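Week three of collecting, and my forearms would like a word

So I promised an update on the data thing and then went quiet, sorry! I've been squeezing grippers. That's pretty much the whole story, but I'll give you the long version anyway.

For anyone new: I signed up with Prostmont in January to record examples at home. You hold a pair of gripper tools, one in each hand, and you do ordinary little jobs with them while the cameras on them record everything, and later on a learning system gets to study how you did it. My list at the moment is called "mixed small items," which means picking things up off a table, moving them, putting them down and sorting them into bags. The target is 600 episodes by the end of the batch. I'm at 170. We don't need to discuss that ratio.

The first couple of days I was terrible. You'd think that picking up a scrap of cloth would be the easiest thing in the world, and with fingers it is, but with two flat jaws you have to commit. Come in too high and you pinch air. Come in too low and you shove the tablecloth along with everything on it. Halyna Boiko, who checks the uploads for our group, sent back a whole evening of mine with the note "please slow down, you are fishing." She was right, I watched a few of them and I really was fishing – stabbing at the same spot over and over like a heron.

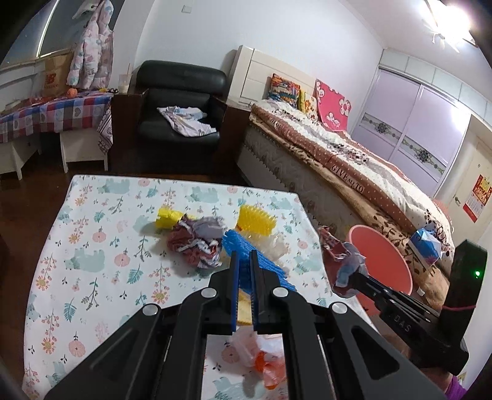 Anyway, what fixed it for me was opening the jaws before I get anywhere near the table. I used to open them on the way down and then adjust at the last second, and that made a wobble in every single take. Now I open, pause, lower, close, and only then lift. Feels painfully slow when you're doing it, but Halyna passed 50 in a row after I switched, so I'm not arguing.

The other big question has been what to put on the table. Fatemeh Rahimi (same group, much further along than me, I'm trying not to be jealous) told me to stop using tidy things. I'd been working with boxes and cups, all very polite objects, and she said the spiky plastic bits and the crumpled stuff are worth way more because they never sit the same way twice. So now it's bristly toys, balled-up fabric, thin plastic bags. Bags are the worst! They slide, they cling to the jaw, they puff up when you let go. I've got one that I have personally declared war on.

I also stopped clearing the room first. I spent ages in week one making everything look nice, and then the instructions got updated and they'd like homes to look like homes, with the furniture where it usually is and the coats on their hooks. Best news I've had all year.

Few things I wrote down for myself, in case anybody else is starting:

Change the layout between takes, even a little. I had 92 episodes bounced because I kept putting everything back in nearly the same place without noticing. Ninety-two! I ate an entire sleeve of crackers over that email.

If you drop something, keep going and pick it up again. I kept stopping the recording whenever I fumbled, and Fatemeh says the recoveries are some of the most useful bits, so long as you finish the job.

Use both hands. I'm very right-handed and the left gripper was just hanging around holding nothing. Now I make myself start every other take with the left, and it's ugly but it's getting better.

Short sessions. After an hour my closing gets sloppy and I don't notice until I review it.

Next list is supposed to be folding, which I can barely do with my own hands, so wish me luck. I'm going to try for 20 more episodes tonight before dinner – maybe 15 – and then I'm putting my wrists in a bowl of warm water and watching something dumb.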